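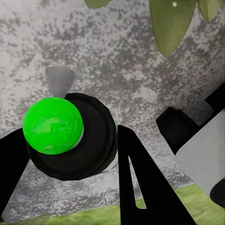 The quarry at Plundov closed for good in August, and by the time the gates were locked most of the men who worked it had already found something else to do. Aleksi Honkanen drives a school bus. His brother-in-law fixes boat engines. Only 16 people were on the payroll at the end, down from 300 when Honkanen started as a teenager.

"My father cut stone there, and his father," he said. "I have a kitchen counter from the lower pit. I guess that's my pension."

Granite from Plundov went into curbs, courthouse steps and a great many gravestones. It was never the prettiest stone on the market, but it was hard and it was close to the rail line. Then kitchens changed. Buyers wanted white counters with gray veins, and the Ruotsalainen company, which had owned the site for three generations, could not dig that out of the ground.

Sorcha Ní Mhurchú runs a small cutting shop in Bunell, 27 miles away, and bought the last of the sawn slabs. She keeps them standing in racks behind the shop and sells them mostly to people doing repairs.

"If half your front steps are Plundov, you want the other half to be Plundov," she said. "I can't match it with anything else. I've tried."

She has 931 slabs left by her own count. Some are cracked and will end up as garden edging. The thick ones go to Nelli Salminen, a letter carver who still works by hand and will not use polished stone if she can help it. A headstone takes her two weeks – longer if the family keeps changing the wording.

The pit itself is filling with water. The town wants a swimming lake, and the company wants a fence. A meeting on the question ran past 11 at night and settled only who would pay for the new padlock.

Honkanen still drives by on his afternoon route. The children ask him how deep it is, and he tells them he doesn't know.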